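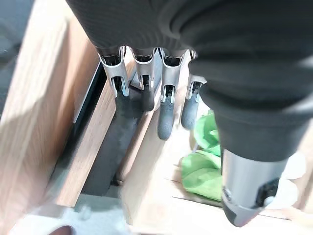
The fault this report deals with is a hand that stops closing while the software still says it has closed. We met it on the drawer task, in which the left hand reaches down into a wooden compartment and takes hold of an item by name. It is an awkward place to work. The hand has to come in from above with its fingers pointing down, there is a divider board running through the space, and a green cloth shares the compartment with the dark grey object lying along its channel. The fabric covering over the back of the hand also hides a good part of the mechanism from the wrist camera, a point I will come back to.

## 1. What we were told and what we had

The hand was set up at the Jillcombe workshop before our group took it over, along with the control package, which is called Grinel. The handover note said that grip detection was "solved". I have kept the note in the appendix because I think the word did a lot of damage. For the first part of the project none of us tested it. We assumed that if Grinel reported a grip then there was a grip, and we spent our time on the approach path instead.

Grinel decides that an object is held when two things are true. The finger motors must be drawing more than a set current, and the fingers must have stopped moving. The threshold is written in the settings file as 740, in raw sensor units. There is no comment beside it, and I could not find out how it had been chosen. The same threshold is used for every finger.

## 2. The failure

The task was meant to go like this:

1. Move the hand above the compartment.
2. Lower until the fingertips are beside the object.
3. Close.
4. If a grip is reported, lift and carry to the tray.

In a set of 30 runs, 6 reported a good grip and then carried nothing to the tray. The arm went through the whole movement, opened over the tray and logged a success. If we had only read the log, as we had been doing, we would have written down a perfect score.

The first of these was blamed on the object being badly placed. The second was blamed on the person placing it (me). By the third we had stopped making excuses and started saving the motor data.

There was a worse case outside the 30. During a practice run the hand closed on the top edge of the divider board, reported a grip, and tried to lift. The compartment moved with it and one side came off the bench before the emergency stop was pressed. No one was hurt and the wood was only marked, but people had been reaching in to straighten the cloth between runs, and they relied on the same status light that was now shown to be wrong. I count this as a safety matter, whatever the damage came to.

## 3. Explanations we considered

**Slippery fingertips.** This was the favourite in the group, and I never found it convincing. The fingertips are rubberised. A slip should show the current rising and then dropping as the object leaves. In the failed runs the current rose and stayed up.

**Bad calibration after power-up.** Possible, and the Gemance manual for the wrist joint does warn about it. We recalibrated before every run for a whole session and still got the fault, so it cannot be the full answer.

**Fabric caught in the linkages.** The covering ends right where the finger brackets begin, and the brackets have open slots with small linkages and pins inside. If a fold of cloth is drawn into a slot, the finger meets resistance and stops. The motor pushes harder, the current goes over the threshold, and both of Grinel's conditions are met with nothing held at all.

**Contact with the compartment.** The same reasoning applies if a finger meets the divider. To Grinel, a wall and an object are the same thing.

## 4. Tests

We ran the hand in open air, well away from the compartment, first with the covering on and then with it pulled back and taped. The close command was repeated 2000 times in all, split evenly between the two. With the covering on, false grips turned up now and then, mostly in clusters. With it taped back there were none.

That looks like a clear result, and the group wanted to stop there. I am less sure, for these reasons:

- The covered half was done first and the taped half second, so anything that changed with wear or warming up would be mixed in with the result.
- In open air there is no divider to hit. The test tells us that fabric can cause the fault. It does not tell us how many of the failed runs were caused by fabric and how many by wood.
- We only looked at one covering, which had already been in use for some time. A new one might sit tighter, or might be worse.

We did go back to the saved motor data from the failed runs. In some of them one finger stopped early while the others carried on closing, and that fits the fabric idea. In the rest, two neighbouring fingers stopped together. I think those were contacts with the wood, but I can't prove it from current readings alone. The wrist camera was no help here. It looks along the back of the hand, so the fabric is in the way of exactly the part we wanted to see.

## 5. Changes made

The covering is now held back from the brackets with an elastic band. It is a poor repair and I would not want it described as anything better. It has already rolled forward once.

In the software, a grip is only accepted if the fingers stop within a range of positions that suits the size of the object. A finger that stops too early now raises a warning and the hand opens again. We also added a short test lift, after which the readings are compared with those from an empty hand. It makes each run slower, and there was some argument over whether to keep it.

The status light has been disconnected. Until the grip check has been tested properly, the rule is that the stop button is pressed before anyone puts a hand in the compartment.

## 6. What is still not known

The threshold of 740 is still in the file. We tried raising it and the hand began to miss real grips, so we put it back. A separate value for each finger would make more sense, but that needs a proper load test, and the McPhee test stand we had hoped to use was not free before the deadline. It has been booked for August.

I would also like the original success figures for this hand to be looked at again. They were taken from the same log we were using, with the same check behind them. They may be right. At the moment there is no way of telling, as the raw motor data from those earlier runs was not kept.

Report submitted March 29, 2025. The settings file, the handover note and the current plots for the failed runs are in the appendix.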